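We use cookies to keep you signed in and to count visits. Accept | Manage settings

Thread by Tahmineh Nikzad
September 18, 2024
Print this thread | E-mail this thread

1/ Spent the morning on the dice cell in simulation. A few people asked how I set it up and what I check before letting it run, so I'm putting it all in one place.

2/ The cell is one arm on a square base plate, a work mat, a two-finger gripper and some small dice. We call it Plelis. Nima Khosravi built the first version in May and I took it over from him.

3/ First job after any change is the base. If the base plate in the model is out by a few millimetres, every pick is out by the same amount and you can waste a day blaming the gripper. I re-enter the offset by hand and then read it back from the file.

4/ Next, the fingers. I open them fully, close them on nothing, and compare the two pad positions. They should meet on the centre line. Last week the left one was arriving early. Wrong joint limit, my typo.

5/ Then the approach. I stop the arm over the mat and look at the height of the fingertips before anything is allowed to close. The wrist view is for checking that the die sits between the pads.

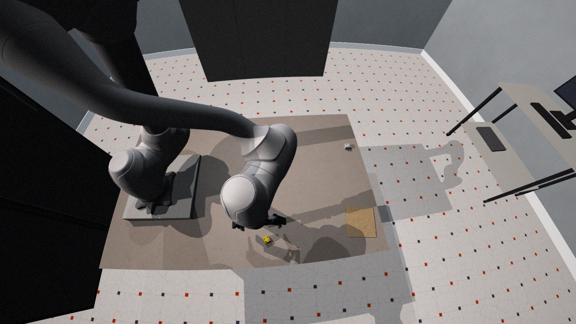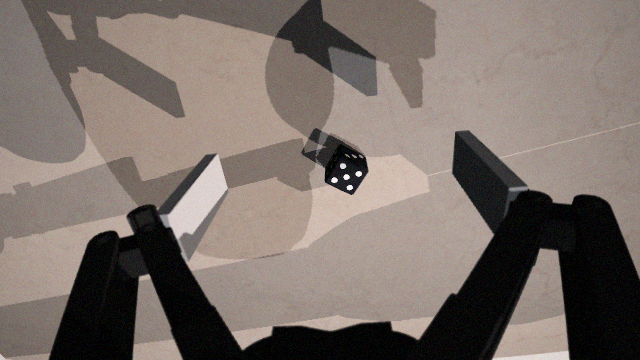

6/ Friction is the setting I change most. Too low and the die squirts out when the pads close. Too high and it sticks to one pad on release and gets carried off. I move it in small steps and write down every value, including the bad ones.

7/ Lighting next. I leave the shadows switched on. Babak Arabzadeh turned them off once to save time and the detector looked great, then fell over as soon as they went back on. We had to throw away 2,000 picks.

8/ Dice colour matters too. Dark ones in shade are the hardest for the detector, so I test those first. If they pass I hardly ever have trouble with the light ones.

9/ After that it's a short run of 17 picks with me watching. If the gripper touches the mat at any point I stop and go back to the base offset. If it's clean I start the long run, 4,000 picks, and leave it overnight.

10/ Things I look at in the log the next day: failed grasps, joint limit warnings, and any pick where the die ended up off the mat. Joint 6 gives the most warnings. It's nearly always the wrist trying to turn the long way round, and a tighter limit in the config sorts it.

11/ Someone asked about resetting. I reload the whole thing between long runs. Putting the dice back by script works for a while but small errors build up and you get one sunk slightly into the mat, which then can't be picked at all.

12/ Arwel Lougher asked whether any of this carries over to a real cell. The order of checks does. The friction numbers don't, and I wouldn't copy them across.

13/ Config files are in the shared Mosuretti folder under "cell". Yasaman Mohammadi has the newer detector, so ask her for that one. The copy in the folder is old and I need to take it down.

14/ Still to fix: the release height. It drops the die from a bit too high and it rolls. Will add to this when I've had a proper go at it.

Get threads like this by e-mail. Sign up to the newsletter | No thanks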